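Candov two-arm sorting cell

The Candov two-arm sorting cell is a tabletop robot station used for practice in putting small household items into the right compartment of a desktop organizer. It was planned by Evelien Desmet and built in May by Gerrit Prins and Jelle Van Dijk. The station has two arms, a black table and a wooden organizer with yellow labels in Chinese. This article explains how the cell is prepared, looked after and repaired.
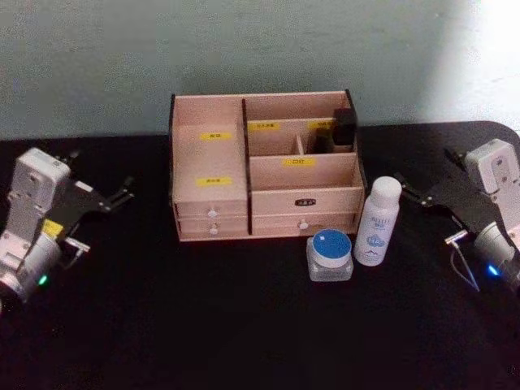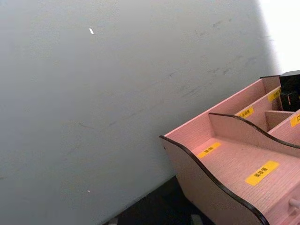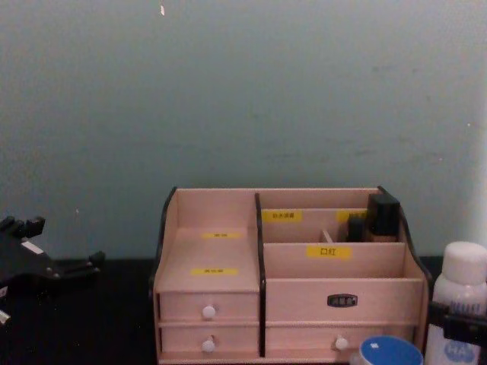 The organizer at the station, with cosmetic items in its rear compartment.

Layout

The organizer stands in the middle of the table, between the arms, and in front of a plain wall. It has drawers with round knobs and open compartments above. One label reads 口红, the word for lipstick. The labels are part of the task, so they must not be changed or covered with tape.

Each arm ends in a black two-fingered gripper. The items include a white spray bottle with a rounded cap and a container with a blue lid. The bottle is the more difficult one – it is tall, and when the fingers close too high it leans over. Van Dijk therefore set the closing height for the right arm at the lower half of the bottle.

Preparation

Before a session, the operator pushes all the drawers shut and places the organizer against two marks on the table, which were made with a Joletti paint pen. Both grippers are then opened fully and moved to the left and right side of the organizer. The cable of the right arm should lie on the table with some slack. If it is pulled tight, the wrist cannot make its full turn.

The operator then checks the picture from each camera. The wrist camera looks down on the organizer from the side and should show the labels on the inner surfaces. The light comes strongly on the right part of the wall, and a blind was tried for some weeks. It was taken away again, as it made the compartments too dark.

Maintenance

The screws of the gripper fingers are checked after every 200 grasps, and the finger pads are replaced after 1000. The pads are wiped with a dry cloth only. Alcohol was used in the first weeks and it made the rubber hard.

Known faults

The most usual fault is a small play in the left wrist joint. It is repaired by loosening the clamp ring, turning the joint to zero and tightening the ring again in three steps. After this repair the arm has to be calibrated once more – Amber Kramer wrote the procedure, which takes almost one hour.

See also

Szalai gripper
Horcombe calibration table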